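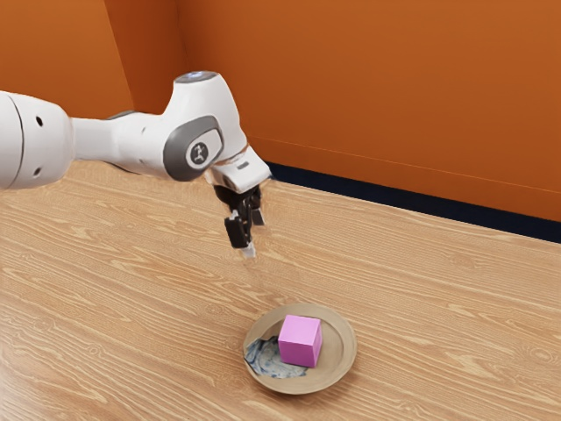
Clodagh Moynihan reckons any planner looks clever for the first afternoon, and you should hold off writing a word until you've had to debug someone else's config in it. Fair enough. I've now done that, twice, so on with the review.

Fokach 3, from Clesen. Motion planning and task scripting for arms, with a simulator bolted on. We've had it since January, replacing Wieczorek, which we'd used for years and grumbled about for most of them. Arm work only, single arm, tabletop jobs. If you're doing mobile bases or two arms stop reading, I haven't touched that side.

Writing this between meetings so forgive the shape of it.

Installing it

Fine on a clean machine. Miserable on mine. It wants its own version of the maths libraries and doesn't say so until the planner falls over on first launch with an error that mentions none of them. The forum had the answer, third page of a thread with an unrelated title. Put it in its own environment from the start and you'll be all right. Nattawut did that on his laptop and was planning before I'd finished swearing.

Licence is per seat, tied to a login. You can work offline for seven days, then it wants to phone home. We have one machine that isn't on the network and never will be, so once a week it's a file on a memory stick. Tedious.

Scene setup

The best bit by a distance. You write a scene as a short text file: arm, table, things on the table, start positions. Change a number, save, the view updates. My usual test scene is the plate and pink cube with the crumpled patch beside it, orange walls, arm coming in from the left with the gripper open over the table. I keep it dull on purpose. Same scene for every package I try, ported over by hand.

Porting from Wieczorek took a morning. There's an importer. It got the arm and the table right and put the plate in sideways, axis convention I assume, so I gave up and typed it in. Not long, the format is readable and the editor complains on the correct line when you get it wrong. Wieczorek used to complain on the last line of the file whatever you'd done.

Textures and lighting are set in the same file. The default table wood goes a bit smeary when you stretch it over a big surface. Doesn't matter for planning. Might matter if you're feeding renders to a vision model, in which case swap it.

Soft things are weak. Cloth is treated as a lump with a bounding shape, and you choose how generous that shape is. Too tight and the fingers are allowed to graze it. Too loose and the cube next to it becomes unreachable as far as the planner's concerned – no grasp found, end of message. I spent a good while thinking my grasp settings were wrong. They weren't, the lump had simply swallowed one side of the cube. There's an overlay that shows the collision shapes, off by default, buried under View > Debug > Geometry. Turn it on. Leave it on.

Planning

Quick. Noticeably quicker than Wieczorek on the same scene, same computer. I ran 3,000 random start poses overnight and all but 70 came back with a path. Of those 70 most were poses I shouldn't have asked for, elbow practically in the table. A handful were odd. Perfectly ordinary starts and it just gave up, and then found a path when asked again with a different seed. So set retries to more than the default, which is one. One! Who picked that.

Paths are smooth, mostly. There's a habit of swinging the elbow up high before coming down over the plate, on jobs where a lazy sideways move would do. Legal, safe, wastes time. The "prefer short" slider helps until you push it past the middle and then it starts shaving corners closer than I like. I've settled a notch below centre and left it alone.

Approach direction can be fixed, which I wanted badly. Straight down on to the cube, fingers parallel to two of the faces. In Wieczorek that was a page of script. In Fokach it's two lines and you can drag the arrow in the view if you'd rather not do the trig. With the cube turned corner-on it snaps to the nearer pair of faces and shows you which it chose. Lovely.

Rim clearance on the plate is the other thing I always look at. Open fingers, low object, raised edge close by. It respected the rim in every plan I checked by eye. Whether it would with a deeper dish I don't know, haven't tried.

Perception

Sold seperately, as Brinine. Takes a camera image plus depth, hands back object poses. In the simulator it's excellent, as it should be. Pink cube on a beige plate is hardly a trial for it. The crumpled patch it reports as "unknown, deformable", with a low confidence score, and I'd call that the right answer.

On the real bench, less happy. Shiny plates confuse the depth and it puts the object a little below where it is, so the fingers go too deep. There's a correction offset per object class. Works, feels like a bodge. Lamduan Thammasiri wrote a small script that compares the reported height against the known table plane and nudges it, and we use that instead. Clesen say something similar is coming. No month given.

Also it won't run on 300-pixel thumbnails from our old camera. Fine, old camera. But it fails silently and returns an empty list, and the task layer takes an empty list to mean the table's clear and carries on. That one worried me. Put your own check in.

Task layer

Behaviour trees, drag boxes about, or write them in Python. I write them. The drag version is good for showing people, and the boxes light up as it runs so you can see where it's stuck. The two stay in sync, more or less. Comments in the Python vanish if you then save from the drag view. Lost an evening's notes that way. Wednesday evening, I was not pleasant company.

Error handling is decent. Every step can have a fallback and a limit on how often it tries. Missing a sensible way to say "go back two steps", you end up nesting things and then the tree goes off the edge of the screen.

Logging – very good. Every plan, every rejected plan, why it was rejected, joint values, the lot, in one file per run. Replay drops you back into the scene at any point, so you can stop with the gripper still hanging over the table and ask for a fresh plan from there. I use this more than anything else in the package. The files get big, set a cap.

Docs and support

Docs are patchy. The planning chapters are proper writing by somebody who knows the thing. The Brinine chapters read like notes. Some screenshots are from version 2 with menus that have moved since.

Support answered both my tickets the same day. First reply useful, second one asked me to reinstall. Vichien had the opposite luck, three tickets and a long wait on each, so I won't promise you anything.

What I'd change

Retries default. Collision overlay on from the start. Empty list from perception should stop the arm, full stop. Comments surviving a save. A longer offline spell, seven days is mean for something at this price. And an undo in the scene view that covers the camera as well, I keep nudging it and losing my angle.

Would I go back to Wieczorek? No. It handles soft objects better, I'll give it that, and if your work is laundry or bags then stay put. For rigid things on a table Fokach is quicker to set up, and far quicker to put right when it goes wrong. Buy the base package, borrow Brinine on the trial before paying for it, and test it on your own plates.

Four out of five. Three and a half on the offline machine.

Update, same afternoon: Daranee Khamphan points out the retries setting can go in the scene file, so it travels with the scene and you needn't set it on every machine. Didn't know that. It's not in the docs, she found it by reading the sample files that come with the install. Key is plan_retries, under the arm block. Mine's at 5 now.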